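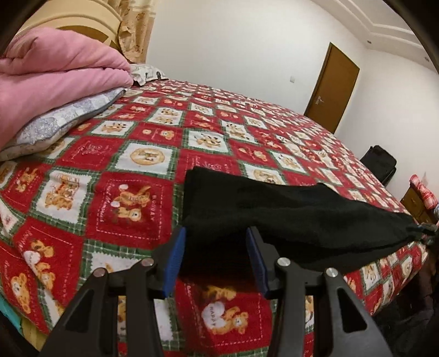 Black cloth laid flat on the bed, drawstring end to the right.

Folding Dark Clothes on the Bed
Household tips, laundry section. Last updated 24 Sep 2024

A bed is the best folding table most of us own. It's wide, it's at a decent height, and nothing slides off it. Make the bed first and pull the cover tight. If you fold on top of a rumpled quilt, every lump underneath ends up in the shirt.

A patterned cover is good for black clothes. On our teddy bear patchwork the edges of a dark sweater stand out clearly, and you can use the lines of the squares to keep a fold straight. On a navy or charcoal cover I lose track of where the sleeve ends.

Check the cover for lint before you put anything black on it. Cream squares shed on dark knits if the cover is new. Ours stopped after 2 washes. 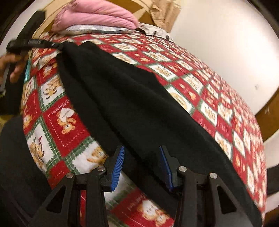
Long pieces should be stretched out once before the first fold. Take one end in each hand, pull gently lengthwise, and lay the piece down in a single motion. Then smooth from the middle toward the ends with the flat of your hand. Smoothing from one end to the other only pushes the creases along.

If there is a cord or drawstring, loosen it all the way. A cinched end will not lie flat, and it leaves a hard knot in the stack. Tuck the toggle inside so it doesn't snag the piece above.

For a plain top:
Lay it face down.
Bring in both sides to the width you want, sleeves laid straight down the back.
Fold up the bottom third, then fold again to the collar.
Turn it over and press once with your palm.

Yaw Gbeho, who wrote the closet pages here, folds the sides in a bit narrower so that three stacks fit across one Odell shelf. His method works fine for T-shirts. With thick sweaters I find the stack leans.

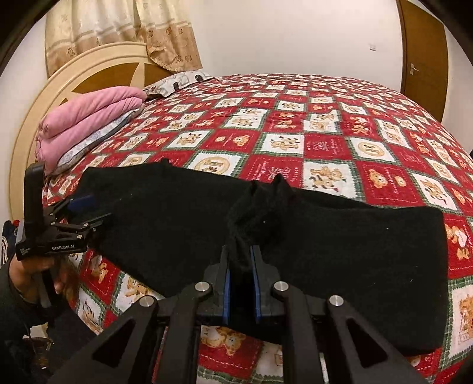 Knits need a lighter hand. Pick them up by a good bunch of fabric near the center and support the rest with the other hand. Lifting by one shoulder or one cuff stretches that spot. Keep sweaters off hangers altogether if you have the drawer space.

Move pillows and spare blankets to the head of the bed before you start. Folded blankets can stay on top of the pillow. You only need the middle of the mattress for clothes.

Finished piles go at the foot, darks in one and everything else in another. I keep darks to 6 pieces a pile, and more than that tips over on the way to the dresser. In May, when the heavy things get put away, the same piles go straight into the storage bins.

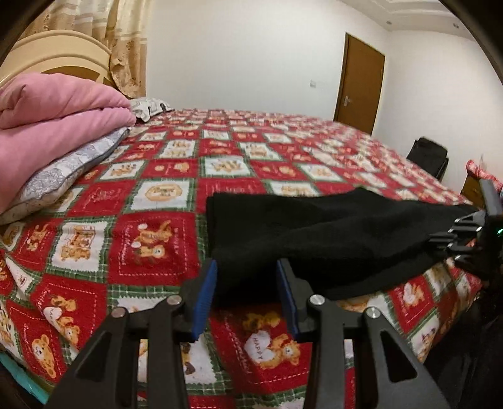 Should black clothes be folded inside out?
Only if they pick up lint in the drawer. Inside out keeps the lint off the side that shows, but you have to turn each piece again before wearing it. For cotton tops I don't bother.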